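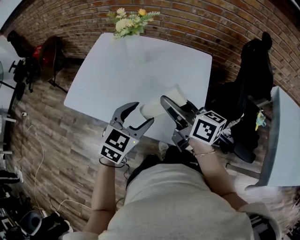

1/7 Paper cups and your green bin
Residents have asked Villa Regional Council which bin takes a used takeaway cup. The following applies to all households on the three-bin service.

2/7 Paper cups
Most paper cups have a thin plastic lining and are not accepted in the green organics bin. Please place them in the red-lidded general waste bin. Plastic lids may go in the yellow-lidded bin if rinsed.

3/7 Cups marked compostable
These are also excluded for now. The Trenel composting facility accepts food scraps, garden clippings and council-issued liners only.

4/7 Why the rule was reviewed
In November, 31 of the 498 green bins inspected contained cups or other lined packaging. Households concerned have received a card on the bin handle. No fines were issued.

5/7 Drop-off for clean cups
The Pralari Library foyer now has a collection tube for clean, empty paper cups. Please tip out any liquid and stack cups before depositing them. The tube is emptied on weekdays.

6/7 Kitchen caddies
A further 2,000 caddies have been ordered. Residents who registered before 12/01/2019 need not apply again. Each caddy comes with a roll of liners and a printed sorting guide.

7/7 Enquiries
Questions about bin inspections should be directed to Hiu-tung Hsueh, Waste Services. Body corporate managers with 16 or more units may contact Kha Đỗ to arrange shared organics bins.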